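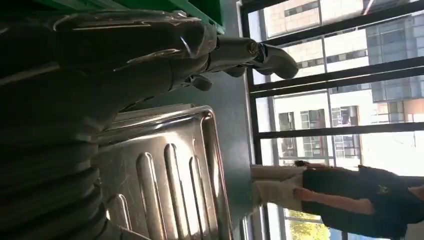 Stainless steel drainboard and chrome faucet.

**Brindow waterworks open day, Jul 4, 2018**

The Brindow works opens to the public once a year, and this year I got a place on the morning tour. Booking is by email and the list fills early. We were told to wear flat shoes and bring a jacket, which was good advice, as the filter building is cold even in summer.

Parking is in the field across the road. From there you walk up to the gatehouse, sign in and get a hard hat. Cadi Howells took our group. She has worked at the plant in one job or another for most of her career and started on the night shift, back when the valves were still turned by hand.

We began at the intake. The water comes down from the Jirnel reservoir by gravity through a main 2078 meters long, so there is no pumping on that side at all. Bars at the mouth of the intake catch branches and leaves, and finer screens behind them take out the rest. The screens are cleaned most often in the fall. In December the trouble is ice, and a crew goes up to the reservoir every morning to check the inlet.

Next come the settling tanks. A coagulant is added in a small mixing channel, and the fine dirt clumps together and sinks. You can see the difference from one end of a tank to the other: brown tea at the start, nearly clear at the overflow. The walkway between the tanks is narrow and we went single file. A man behind me asked if anything ever fell in. Hats, mostly, and a phone.

The filter building is the oldest part of the site. It has green tile on the walls and tall windows, and the original brass gauges are still up, though they are no longer connected. The filters are deep beds of sand over gravel. Each one is washed by running water backward through it, and we were there for a wash on the second bed. Air goes in first and the whole surface boils, then the dirty water lifts off and spills into the troughs. It is very loud. This was the best part of the tour and I would have stayed longer.

After that we went through the lab. Noreen Khattak runs it and had set out some of the routine tests: chlorine, pH, cloudiness and hardness. Samples come in from the plant itself and from taps all over the district. A lot of the sampling is done at ordinary kitchen sinks, and she explained the method. The aerator comes off, the spout is disinfected, and the water runs for a while before the bottle goes under. The bottle must not touch the spout. People at home often get this wrong when they send in their own samples, and the lab has to ask for another one.

Someone asked about the white marks left on sinks and drainboards. That is hardness, mainly calcium, and it is harmless. Vinegar takes it off – wipe it on, leave it, rinse well. She does not recommend scouring powder on stainless steel.

The last stop was the pump hall. Two Sarantis pumps send the finished water up to the tower at Nasetti, and a third stands by. Iraklis Xenos, the mechanic on duty, let the children put a hand on the casing to feel it run. The control room is upstairs, but we only saw it through the glass.

Tea was served in the old boiler house. There was a display of maps and pay ledgers put together by Meinir Ruddock, including a drawing of the first filter beds with corrections in red ink. She is looking for photographs of the flood and would like to hear from families who lived on the lower road at the time.

Some practical notes. The tour lasts 85 minutes, without tea. There are stairs in the filter building and no elevator, so ask ahead if that is a problem. Children under eight can see the boiler house display but can't go on the tank walkways. Admission is free. Hard hats go back in the bin at the gatehouse.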